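Pose jumps when the marker cube sits near the edge of the fisheye

husholm_bench
OK so I'm losing my mind a little. Our tracker gives me a lovely smooth gripper pose while the cube is near the middle of the view, and then it hops 3 cm sideways once the cube drifts out toward the rim. I recalibrated twice with 80 board shots each. Same hop. Planner sees the jump, replans, and the arm twitches. Anybody been through this?

dallen22
Lens model! If you're still on plain radtan, switch to the equidistant one. Radtan falls apart out there no matter how many shots you feed it.

Moushumi Gunawardena
I don't think it's the model. A single square tag seen at a slant has two poses that fit almost equally well, and the solver flips between them. Log both solutions and their reprojection errors.

dallen22
Sure, but a flip shows up in rotation first, and husholm_bench said sideways.

husholm_bench
Already on equidistant, sorry, should have said. I haven't looked at rotation at all (oops).

Moushumi Gunawardena
Then look! A small flip on a far tag leaks into translation once you chain it through the hand-eye transform.

husholm_bench
Grabbed one from the hand camera, cube's off to the left on the long table:
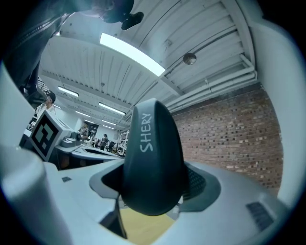

Last changed: March 2, 2026

The finger with SHERY on it takes up a lot of the middle, and that dark jacket is pretty close too. I've masked the finger and housing for feature tracking but not for tag detection.

Hiu-tung Lam
Mask both, it's cheap. And are you undistorting the whole picture before detecting? I'd detect on the raw one and undistort just the corners. Cut our jitter a lot on the Clultwood rig.

dallen22
Disagree, raw detection on strongly bent edges gives you biased corners. Crop, rectify the crop, then detect.

husholm_bench
Trying both over a 1,000 frame log. Rotation does flip at frame 122, by the way, so Moushumi gets that one. Will post the plots once they're done.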